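Backlund Tower Notes

Contact: Fatemeh Nazari

Parts notes for a used desktop tower, part of a set of more than 300 pictures.

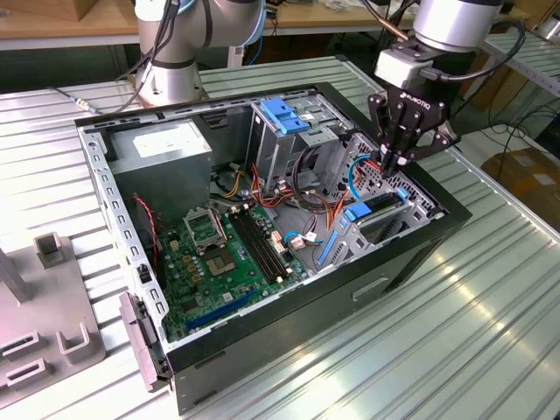
Case on its side, CPU socket open.

The memory slots and the power supply are labeled first -- cables come last. 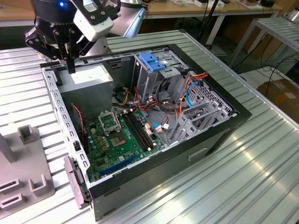

Wires that cross are labeled as one bundle, whatever their color.

Labels
- psu: the gray box in the corner
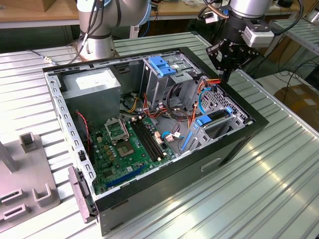

- drive_cage: metal cage, blue latch included

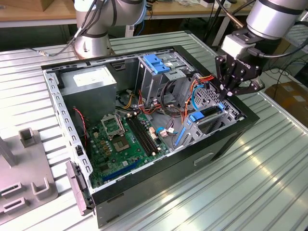
Version
3, January 1, 2019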